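**Call for participants - cloth folding and table clearing sessions, Ronbridge**

We are looking for people who can join our working sessions in Ronbridge this autumn. The work is simple, but it needs patience. You fold cloths, you sort small things on a table, you clear the table and you prepare it again for the next round. No special education is necessary.

The sessions are organized by Dellusier together with Werkedum. Each session takes place in one shared room, and the same group stays together until the end of the day. Between the rounds there is waiting time, sometimes quite long. You may bring a laptop, use your phone or just sit. Please take this into account before you apply, as some people do not like to wait.

The main place of work is a large round table with a pale green sheet on it. The blue cloths are folded there, and whatever is lying on the table, plastic wrapping too, belongs to the clearing.
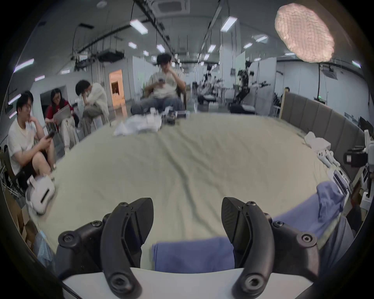 Iida Ruotsalainen wrote to us after her first week that the folding was easy to learn, but the sheet was her real problem - it makes wrinkles every time somebody leans on it, and she advises new people to smooth it before they put down the first cloth. We have now added this to the instructions.

**What we ask from you**

- You are 19 years or older.
- You can come for at least 9 sessions before the end of November.
- You can stand for part of the day and use both hands without pain.
- You understand short instructions in English.

**What we offer**

- 57 euros per session, paid every second Friday
- Lunch and coffee
- A written certificate of participation, if you need one

Comfortable clothes are fine. Please leave rings and bracelets at home, because they catch on the cloth.

**How to apply**

Write a short message with your name, your age and the days when you are free. You can leave it at the Väisänen building, room 235, or send it by regular mail to the same address. We answer everybody, also when the answer is no.

Published 2026-07-22. Applications are read in the order they arrive.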